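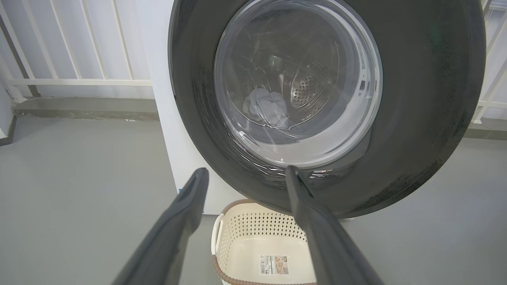 About Kovinik

We test grippers. Also arms, wrist cameras and the controllers that run them, but mostly grippers, that's what people call about. You send us two or three you can't decide between, we put them through the same jobs on the same arm and tell you which one we'd buy. Small shop, one long room, concrete dust on everything the first year. Better now.

What we do all day

Laundry, a lot of it. Cloth is hard. A gripper that picks up a metal block 300 times in a row will pinch a dish towel and come up with nothing, or grab the towel and the door seal together. So the washer is our standard bench: front loader, basket on the floor under the door, one gray cloth in the drum. Reach in, grab, pull out, drop in basket. Then again. Every gripper does 51 pulls before we write a word about it.

Long soft fingers vs. short hard ones is the question we get most. Short answer, depends on the door. Long tapered fingers get to the back of a drum nicely but need room to open, and a thick door ring eats up that room fast. Short ones clear the ring and then can't reach. We have opinions. Ask.

Cameras

Wrist mount, nearly always. We tried overhead for a while and the arm kept blocking its own view of the drum. On the wrist you see both fingertips and whatever is between them, which is the part you want. Downside is glare. Door glass throws bright curves right across the picture and some cameras handle that alot better than others. We run each one with the door glass in view and the lights full on, no fiddling with exposure between runs.

Controllers

Two on the shelf at the moment, the Nultine and the Tosh. Nultine is quicker to set up, Tosh is easier to stop and restart half way thru a job. Customers with their own controller can ship it with the gripper, just include the cables. Please include the cables.

Who we work for

Mostly small companies making one machine and trying to make it well. Flallico was our first paying customer, 14 fingertips in one box, none of them labeled. We now ask for labels.

How it works

Fill in the short form. Ship the parts. Testing takes two weeks, bit longer in December. You get back the parts, all the video, the raw logs and a report in plain English with a yes or a no on the front page. Reports are capped at 40 pages, the first ones ran long and people skipped to the end.

We don't sell grippers and we don't take commission from anyone who does.

Visits

Fine, but email first. Closed shoes. Parking is round the back, the gate sticks, push hard.

Page updated Tuesday, April 5, 2022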